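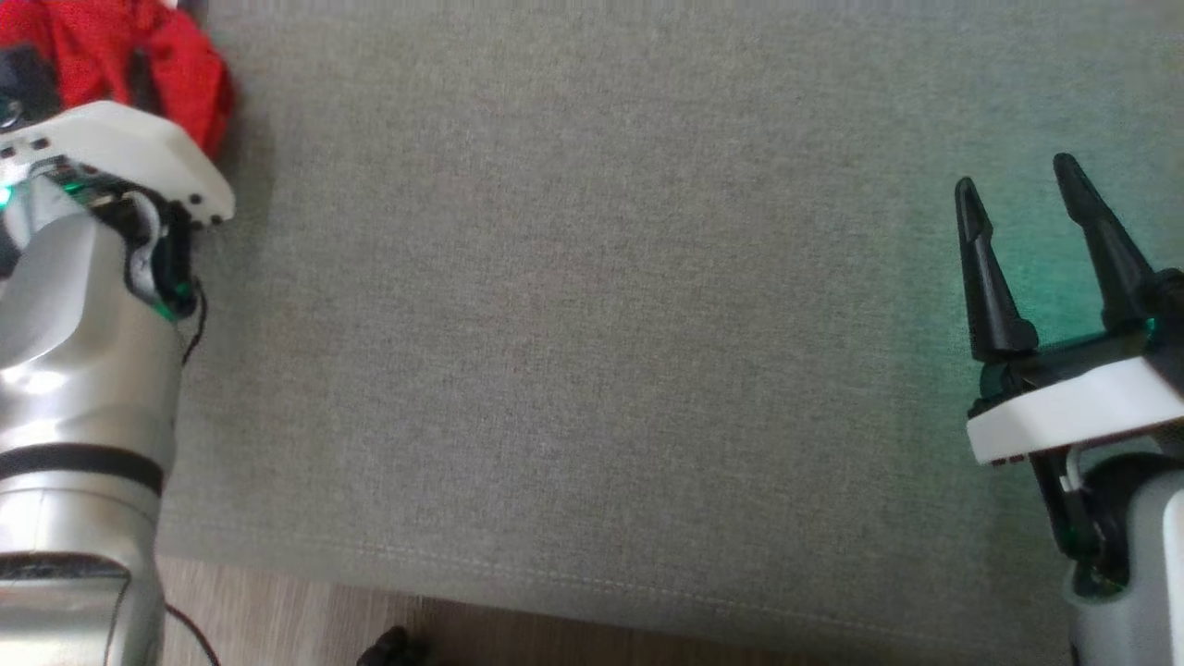 Grey fabric laid out flat, with a red piece bunched up in the corner.

Folding space at Stadstead: how to set up a surface at home

Several readers wrote in after the June newsletter to ask about folding. The questions were mostly the same. What should I fold on, how big does it need to be, and why do my jumpers look fine on the bed and terrible on the shelf? We have put the answers together in one item.

Start with the surface. A bare table works, but thin fabrics slide on it and sleeves drift out of place while you are doing the other side. A cloth over the top gives a bit of grip. Plain grey is a good choice as you can see the edges of both light and dark clothes against it, and it doesn't show fluff as badly as black. Avoid anything with a deep pile or a raised pattern. Stripes can be handy for lining things up, although some people find them distracting after a while.

Pull the cloth tight before you begin and smooth it from the middle outwards. A ridge underneath will end up as a crease in a shirt. Keep the middle clear and put the unfolded pile to one side, at the far corner if your arms are long enough.

For size, we suggest a clear area 800 mm wide for adult tops. Children's clothes and tea towels can be done in half that. Bath sheets and duvet covers are easier on a bed, or with a second person.

The method we use for T-shirts at the Weveneck branch is a simple one:

Lay the shirt face down and smooth it out.
Fold one side in, then bring the sleeve back on itself.
Do the same on the other side. You want a strip 300 mm wide for a standard shelf.
Fold up from the hem in two turns.

Jumpers are done the same way, but stop at one turn if the knit is thick. Heavy ones are best kept at the bottom of the pile. For shelves that are only 400 mm deep, check one folded jumper against the shelf before you do the rest – it saves doing the whole lot twice.

Red and other strong colours should be kept apart from pale things if they are at all damp. We had a letter about a pink pillowcase that had never been in the wash with anything red, only sat under it.

Folding cloths are back in stock at both shops. The Galetti cloth is the heavier of the two and stays put on a smooth table. The Pasichnyk one is lighter and goes in the machine with everything else, so it may suit you better if you have pets. Both come in grey, and the Galetti also comes in cream. They are £13 each.

The next newsletter will cover fitted sheets, which were the other thing people asked about. If you have a method that works, please send it in by 11/9/25 or leave a note at the Stadstead counter.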